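Graridlow Tape Library: Frequently Asked Questions

Last revised 11th May, after the argument about the brown paper stuff.

What is the Tape Library?

A cupboard full of tape that members of the Graridlow craft rooms can use without buying a whole roll for nine inches of it. We also lend dispensers, which come back, and scissors, which mostly do not.

Do I have to be a member?

Yes. Membership is $15 a year and you can sign up at the front desk. If you only need to wrap one present, Chukwuemeka Garba will probably sell you a yard of something and sigh.

How many rolls do you have?

As of the April stocktake, 397. Heiðrún Oddsson counted them twice and would like it known that she is not doing a third round to find out where the other green one went.

How are they sorted?

By color first, then by width. We tried sorting by purpose, and that lasted until we had to decide whether masking tape was for painting or for labeling leftovers. Colors run from left to right along the shelves, starting with the reds. Pink lives with red. Orange has its own shelf. If you have a strong opinion about coral, please keep it at home.

Can I take a roll away with me?

For up to two weeks, if you write it in the book. "Blue one" is not an entry. We need the color, the width and your name in handwriting somebody else can read.

How should I put rolls down while I'm working?

On their sides if you want them to stay put. A roll stood on its edge is a wheel, and the gap behind the radiator already has a good collection. Standing them up is fine for a quick color comparison, as long as you pick them up again before you go for coffee. Please don't leave one sticky-end-down on the boards, either. The finish comes off with it.

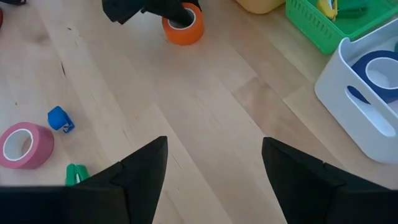 I can't find the end of the tape. Is it broken?

No. Run a fingernail slowly around the roll in both directions until it catches. When you're finished, fold the last half inch over on itself so the next person doesn't have to do the same. Asger Fogh has been asking for this since the cupboard opened and we would like to see him happy.

My roll has gone gummy at the sides. Can it be saved?

Sometimes. Dust the edges with a little cornstarch and wipe off the extra. If it still picks up hair when you look at it, put it in the bin marked Practice, where the children's group will use all of it in one morning.

What do I do with the empty cores?

Drop them in the basket by the door. Aitana Iglesias turns them into napkin rings, drawer dividers and, last winter, a very large owl.

Do you take donations?

Gladly, if the tape still sticks. We have more than enough clear packing tape, thank you. Wide rolls in loud colors go fastest. Please don't leave bags outside overnight, as the damp gets into everything.

Who do I ask if my question isn't here?

Ívar Brøndum looks after the cupboard key and the waiting list for the good dispenser. Leave a note in his tray at the front desk. He answers all of them, in pencil, on the back of your note.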